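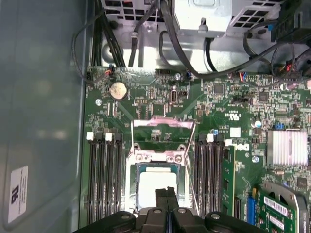

Cables and wiring, board still in the chassis.

Home Archive Parts Contact

Last updated: February

The office in Rirkville retired a batch of desktop towers, and Imani Whitfield asked me to strip them for memory and boards before the metal goes to Quintero. I write up the order of work on one machine and repeat it for the rest.

Power cord out, hold the power button for 7 seconds, side panel off, case on its side. Then memory. Push both latches outward and the module lifts at the ends. The slots are long and the latches alternate in color, so note which pair was filled before pulling anything.

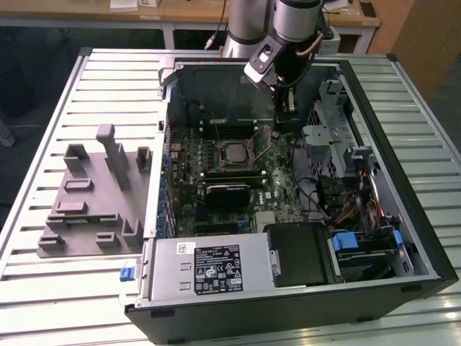 After memory come the data cables, then the drives. Blue plastic marks most of what is meant to be released by hand. The power supply stays in until the board connectors are free - the bundle is stiff and pulls on the sockets if you move the supply first.
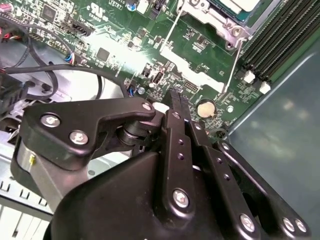
Should the coin cell come out before the board is stored?
Remove it if the board will sit for more than a few months. The BIOS settings will be lost, and on these machines they are quick to enter again.

Socorro Condori logs the boards in Stestunari under shelf numbers, starting at 800. Memory goes in a separate Geltumex tray, labeled by size and speed. Screws go in a cup per machine.
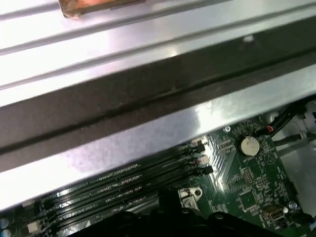
Memory slots and coin cell, next to the folded metal.

Next batch: same order, but I will label the front panel leads first.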